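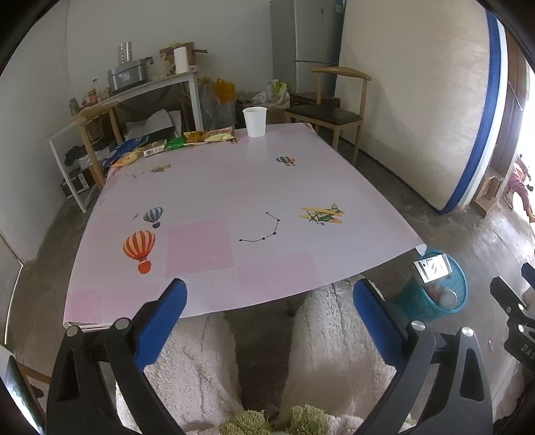 Is it worth paying for a wipe-clean tablecloth for a snack table? For a table that gets used every day it probably is, though the ones sold as "party grade" have yet to show me what the extra money buys.

I bring this up after a spring of reading product pages. Kilier sells a glossy cloth with hot-air balloons and biplanes printed on it and says it "transforms any gathering." It covers a table. Wiriya has a similar one in plain colors and says it resists stains for 5 years. I would like to meet the person who kept a plastic tablecloth for 5 years and wrote down the results.

What you do get with a shiny surface is a quick cleanup. Juice wipes off if you reach it soon enough, and crumbs slide to the edge, where they land on the floor and become a different chore. What you don't get is a cloth that lies flat. Ours came folded in a packet the size of a paperback, and the corners have been curling since May. The instructions say to leave it in a warm room overnight. We gave it nine nights. Clips work better, and any hardware store has them.

The other thing being sold this summer is the "snack station." The Luststead catalog has a tiered stand for it, with little labels. I'm not convinced. A row of packets along one side of the table does the same job, and people can see what there is without turning anything. Put the cups on the same side, a little apart from the food, and leave the rest of the table clear for plates and elbows. If you use paper cups, set out two or three at a time. A tall stack on a slick cloth goes over the first time somebody reaches past it.

A word on individually wrapped snacks, which every store is pushing at the moment. They cost more and they make more trash. They also keep, and whatever isn't eaten goes back in the cupboard – I'll give them that much. The variety boxes from Bulen are the usual suggestion, but check what is in them first. Ours was over half the same cracker.

So buy the cloth if you like the pattern. Measure the table before you order, add a few inches on each side for the drop, and ignore the word "premium." Readers who have found one that stays flat without clips are welcome to write in, and please say how long you've had it.

16 July 2020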